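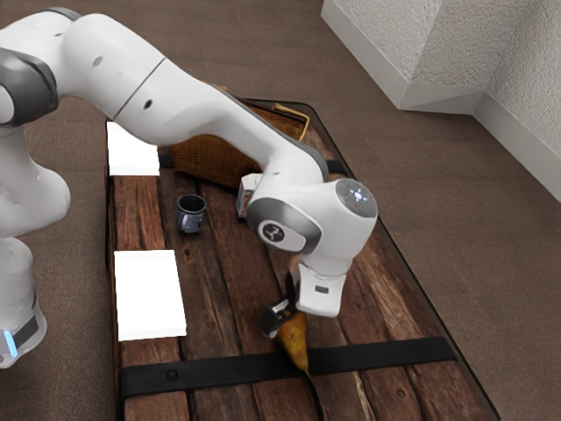 Most growers pick by the calendar and store by habit, according to Araceli Solís, and the losses turn up two months later. She runs the packing side at Gallegos, where the pear crop goes into cold rooms in August and has to last into the spring.

Her argument is that pears are treated too much like apples. A European pear left on the tree until it is soft breaks down from the core outward. It has to come off firm, be chilled, and then be ripened at room temperature.

"People squeeze the fruit and decide," Solís said. "Squeezing tells you about your thumb. We use a penetrometer, two readings per pear, on opposite cheeks, with the skin off."

The readings set the picking window for each block. Blocks on the lower ground at Gistitz run later than the rest and are logged separately. Starch tests are done as well, but she gives them less weight for pears and uses them mainly to settle a disagreement.

After picking, the aim is to pull the heat out quickly. Field bins go straight to forced-air cooling. The storage rooms are held just below the freezing point of water, which the sugar in the flesh allows. Humidity is kept high, since a pear that loses water shrivels first at the neck.

"The set point is the easy part," she said. "What matters is the coldest corner and the warmest corner. If those are far apart you have two rooms with one door."

Last season one room held 833 bins, and the stack was too tight against the back wall. Air went over the top and returned without passing through the fruit. The Justari controller showed a normal temperature throughout, because its probe hung in the return air. Solís now puts probes inside the bins and reads them at six every morning.

On ethylene she is brief. Rooms of winter pears need less of it than early varieties do, having had a long chill already. Early fruit sold in September gets a dose before shipping — otherwise it may sit on a kitchen counter and never soften evenly.

Asked what a small orchard should buy first, she did not name a controller.

"A decent thermometer, and a notebook for it. Then fix the door seals."

The Gistitz blocks will be tested again starting in July.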